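Nararine Household Furniture Terms
Data card and README, release 2

Summary

The Nararine Household Furniture Terms is a word list of 3000 English terms for seating, tables, storage and bedding, as used in secondhand sale notices and estate inventories. Each term is linked to a preferred form, so that "couch," "settee" and "davenport" can be searched together or apart. The list is maintained by the Goodwin Library of Domestic History and is intended for catalogers, local museums and students of regional speech.

Contents

terms.csv - one row per term, with preferred form, part of speech and region code
regions.csv - the 44 region codes and their full names
sources.txt - short titles of the printed sources consulted
CHANGES.txt - corrections made after release 1

All files are encoded in UTF-8. Fields are separated by commas, and an empty field means that the information was not found in the sources.

Sources and method

Terms were taken from printed sale notices held in the Wesa and Kinditz collections. Two readers worked through each notice separately. Where they disagreed on the preferred form, the entry was referred to the editor, Brodie Mudgway, whose decision is recorded in the notes column. Spelling variants were kept when they appeared in five or more notices. Trade names were removed unless they had passed into general use.

Known limits

Coverage of kitchen furniture is thin. Notices from rural sales tend to group small items under "sundries," and such entries could not be broken down further. Region codes show where a notice was printed - they do not show where the seller lived. Users comparing regions should consult sources.txt first, as several areas are represented by a single newspaper.

Preferred forms

"Sofa" is the preferred form for any upholstered seat intended for more than one person. "Loveseat" is kept as a narrower term. Color words such as "brown" are stored in the modifier column and do not form part of the term.

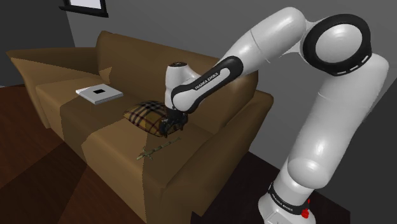
Use and citation

The list may be copied and adapted for any purpose, provided that the Goodwin Library of Domestic History is credited and changes are marked. Please cite the release number, as term identifiers were reassigned between releases 1 and 2.

Corrections

Corrections should be sent to the editor with the term identifier and a copy of the source. Accepted changes are entered each January.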